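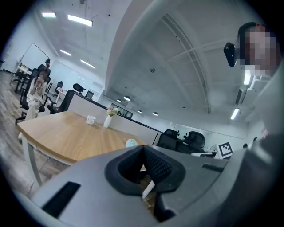
Shared table (office furniture)

A shared table, also called a common table or touchdown table, is a table in an office that is not assigned to any one worker. It is used for short periods of work, informal meetings, and eating or drinking. A shared table differs from a conference table in that it usually stands in open floor space and is not reserved in advance. It differs from a cafeteria table in that it is normally paired with office chairs on casters, and its height is set for desk work.

The term covers the table itself. The small items kept on it, such as a vase, cups, and a wiping cloth, are known in facilities work as tabletop items or dressing.

Construction

Most shared tables consist of a flat top fixed to a metal frame. Tops are made of solid wood, veneered board, or board with a printed surface. Light wood tones are common in newer offices. They show coffee rings and ink more readily than dark tones but show dust and dry crumbs less.

Legs are commonly steel with a white, gray, or black powder coating. They are placed at or near the corners to leave knee room along the sides. On long tables a center rail runs lengthwise under the top to limit sag. Leveling feet are threaded into the bottom of each leg and can be turned by hand or with an open wrench.

The edge of the top may be square, rounded, or beveled. A rounded edge is easier on the forearms. A square edge allows two tables to be joined with no visible gap. The Tedlow frame, a bolt-together type sold to office fitters, accepts either kind and uses 2 bolts at each leg joint. Bolts are checked after any move, as racking loads during lifting tend to work them loose.

Seating

Chairs for shared tables are usually of the same model as the chairs at assigned desks, so that any chair can be moved to any place. Mesh backs are preferred where chairs are used by many people, as there is less fabric to clean. Armrests should pass under the top or stop short of it. Armrests set at the exact height of the edge wear a groove in it, a fault known as arm strike. Remedies include lowering the armrests, adding an edge band, or changing to armless chairs.

On wood-effect floors, soft-tread casters are used. Hard-tread casters are intended for carpet and may mark a smooth floor.

Tabletop items

Vase. A tall, narrow vase takes up little surface but has a high center of gravity. Stability depends on the width of the base and the weight held low in the body. Fresh stems add water weight near the bottom, which helps. Dried stems add none, and a vase used for them is often weighted with sand or glass beads. The Okumitz bud vase, a ceramic type with a thickened base, was designed for this use. Arrangements are kept low enough to leave a clear line of sight between seated users.

Cups. Cups left on a shared table are treated as abandoned in some offices and as in use in others. A handled mug is generally carried by the handle with the opening up until it has been checked for liquid. Unglazed foot rings can scratch a soft finish when slid, and for this reason cups are lifted, not pushed.

Cloth. A small cloth may be kept at the table for spills. Microfiber and cotton are both used. A cloth with a colored edge or stripe can be assigned to one area under a color-coding system, so that kitchen cloths and table cloths are not mixed. Codes vary between workplaces and should be posted near the supply shelf.

Cleaning

The usual order of work is to remove cups, lift or shift the vase, take up dry debris, and then wipe. Wiping follows the grain on wood tops. A damp cloth is used first and a dry cloth second. Standing water at joints and edge bands causes swelling and should be taken up at once.

Folding a square cloth in half and in half again gives several clean faces. The face is changed when it is visibly soiled. The method appears in the Ackroyd handbook, a guide for office cleaning staff prepared by Stuart Bainbridge, which also recommends starting at the far edge and working toward the body.

Oiled tops need a different treatment. Alkaline cleaners strip the oil and leave pale patches. The handbook advises plain water and a renewal coat when water no longer beads on the surface.

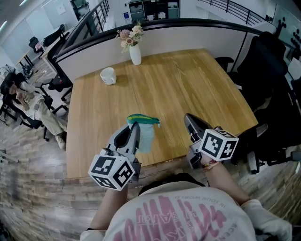
Should a vase stay on the table while the table is being wiped?

It is better to move it to a stable surface first. A tall vase is easily knocked by a sleeve or by the cloth, and water or grit trapped under the base can mark the finish. If there is no other surface nearby, the vase can be shifted to a part of the table already wiped and dried.

Placement

Shared tables are set apart from walkways by clear floor or by a low partition. Clearance behind each chair must allow a seated person to push back and stand without entering the path of travel. In the Ponel layout method, devised by the interior planner Tarun Shakya, the table is drawn with all chairs pulled out, and the resulting outline is treated as its true footprint.

Low partitions reduce drafts and keep light items from rolling off the far side. They also limit access for cleaning. A partition fixed tight to the table edge collects crumbs in the joint, and a narrow brush or vacuum nozzle is needed to clear it.

See also

Conference table
Hot desking
Office chair
Bud vase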